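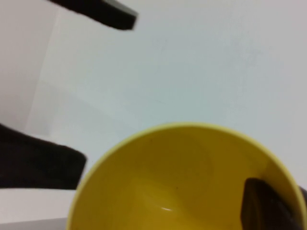 Section 4: Laying the mat and setting out the cup and cube

Giklow Tabletop Set, Set-up Guide
Revision 3, 6 December 2021
Prepared by Amos Haverford, Tumotholm

This section covers the table, the grid mat, the yellow cup and the yellow cube. Unpacking and the parts list are in Section 2. Score sheets are in Section 6. Owners of the earlier Uton set should read the note at 4.7 before starting.

4.1 Before you start

You will need:

Grid mat, 800 mm wide
Yellow cup, one
Yellow cube, one
A soft cloth, slightly damp
A second soft cloth, dry
A tape measure or long ruler
Removable tape (not supplied)

The table should be flat, rigid and at least as wide as the mat. Extension tables can be used if the leaves lock level with each other. Run a hand across each join. If you can feel a step, choose another table or turn the mat so the join lies outside the working area.

A plain wall behind the table is preferred. Marks and small scuffs on the wall do not matter. Patterned wallpaper, mirrors and windows directly behind the mat should be avoided, as they make the back row of squares harder to read from a seated position.

CAUTION: Do not lay the mat on a surface that has just been polished or oiled. Residue can lift the printed lines.

4.2 Preparing the table

1. Clear the table completely.

2. Push the table against the wall so that its back edge touches along its full length. If a skirting board prevents this, leave the gap as it is and go to step 3. Do not fill the gap with card or foam.

3. Check for rocking by pressing on each corner in turn. Adjust the feet or pack the short leg.

4. Wipe the top with the damp cloth, then with the dry cloth. Allow the surface to dry fully.

5. Check for crumbs and grit. A single grain under the mat will show as a raised point once the mat has settled.

4.3 Laying the mat

1. Take the mat out of its tube. Do not pull it by one corner.

2. Lay it printed side up and let it relax. In a cool room this can take about 89 minutes. In a warm room it is usually much quicker.

3. Slide the mat back until its rear edge lies against the base of the wall. The grid should run all the way to this edge. There is no blank margin at the back on the current version.

4. Line up one of the grid lines with the front edge of the table. Work from the middle outward.

5. Smooth the mat with the flat of the hand, from the centre to the left, then from the centre to the right. Do not use a ruler, scraper or rolling pin.

6. Look along the surface from a low angle at one end. Grid lines that run in gentle waves show that the mat is still lifting. Repeat step 5.

7. Check the left and right sides for folds. A side edge that meets another object on the table will tend to curl upward, and the lines will bunch along the crease. Move the object clear and smooth the edge down again.

8. If an edge will not stay down, secure it with two short pieces of removable tape at the corners. Do not tape across the printed grid.

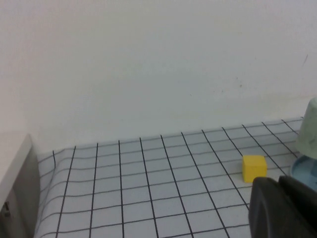 Figure 4-1. Yellow cube on the grid mat, right of centre. Back edge of the mat against the wall; fold at the left side.

NOTE: Slight waviness is acceptable for practice. For scored sessions the mat must be flat within the area used by the cup and cube.

CAUTION: Do not iron the mat or warm it with a hair dryer. Creases that have been heated become permanent.

4.4 Placing the cube

The cube has softly rounded edges and may be placed with any face up. All faces are equivalent.

1. Wipe the cube with the dry cloth.

2. Decide on the start square. Count columns from the left side of the mat and rows from the front edge. Write the position on the score sheet as column first, then row.

3. Set the cube down inside the chosen square. Place it; do not slide it into position.

4. For a line start, set the cube across a grid line with half on each side. Record the two squares it touches, separated by a stroke.

5. Keep the cube at least one full square away from any fold or raised part of the mat. On a slope it may creep when the table is bumped.

NOTE: From the front of the table, squares near the wall look smaller than those close to you. The squares are printed to one size. Count the lines when placing the cube in the back rows, and do not judge the distance by eye.

4.5 Placing the cup

1. Check that the cup is empty and dry inside. Turn it over and tap the base once.

2. Look down into the cup under a good light. Small dark specks on the inner wall can be wiped away with the damp cloth. Specks that do not wipe away are harmless and need not be reported.

3. Stand the cup upright with the opening facing the ceiling.

4. Measure 208 mm from the near side of the cube to the near side of the cup. This is the standard spacing. For the wide layout, use 253 mm.

5. Press lightly on the rim at two opposite points. The cup should not rock. If it does, the mat is not flat beneath it; return to 4.3, step 5.

6. Record the cup position by the square under the middle of its base.

CAUTION: The cup is part of the set and is not intended for food or drink. Do not put it in a microwave oven.

4.6 Lighting

Use even light from above where possible. A lamp placed low at one side puts a long shadow beside the cube and hides the lines next to it. With suitable light the cube casts only a faint shadow on the mat.

1. Stand at the front of the table and check that the lines can be followed from front to back.

2. Look into the cup from your working position. A small bright glint on the inner surface is normal. If the glint is uncomfortable to look at, move the lamp. Leave the cup where it is.

3. If daylight reaches the table, check again after one hour.

4.7 Note for Uton owners

The Uton mat has a blank strip along the rear edge. When it is used with Giklow score sheets, the first printed line in front of the strip is taken as the back edge. Do not trim the strip.

The Uton cup is narrower. Spacings in 4.5 apply to the Giklow cup only.

The Bezerra carry case fits the cup and cube from either set. It does not fit the mat, which must be stored in its tube.

4.8 Checks before use

Table does not rock
Mat touches the wall along the back edge
No fold in the working area
Cube placed and position recorded
Cup upright, empty and steady
Spacing measured
Lines readable from front to back

If the table is moved after these checks, repeat 4.3 from step 3.

4.9 Packing away

1. Remove the cube and place it in the cup.

2. Peel off any tape slowly, pulling back along the surface of the mat.

3. Wipe the mat with the damp cloth and let it air dry. Do not roll it while damp.

4. Roll the mat with the printed side outward. Rolling it inward is the usual cause of curled side edges at the next set-up.

5. Store the tube upright, away from heaters and direct sun.

Mats supplied before August were packed printed side inward. These should be rolled the other way from first use, and may need longer at 4.3, step 2, for the first few sessions.

Continue to Section 5, Seating and reach.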